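Last updated 03/04/2022

## Grip fault on the Vamano hand-held gripper: common questions

**What is the fault?**

The finger pad stops closing partway through a grasp, and the log shows code 712. The trigger still moves freely. We have seen it on units that have passed 3,000 cycles.

**Is it dangerous?**

The pad is soft and the closing force is low. The risk is a dropped object. Until your unit is checked, don't use it for glass or anything above 900 grams.

**What should I do when it happens?**

Let go of the trigger, set the tool down and switch it off at the pack. Do not pull the pad open by hand. Two of the early units were damaged that way. 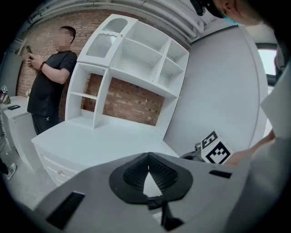
Wait 13 minutes before switching back on. If the code returns, tag the tool and send it to Elisa Piras with the log.

**Can I keep the recording?**

Keep everything up to the code. Anything after it has bad width values and should be marked as rejected.

**Does the marker cube need to be removed before shipping?**

No. Leave it on. Taking it off means a full recalibration.

**Who approves a repaired unit?**

Lyle Holloway or Chanida Thongdee. Replacement collars are due in June.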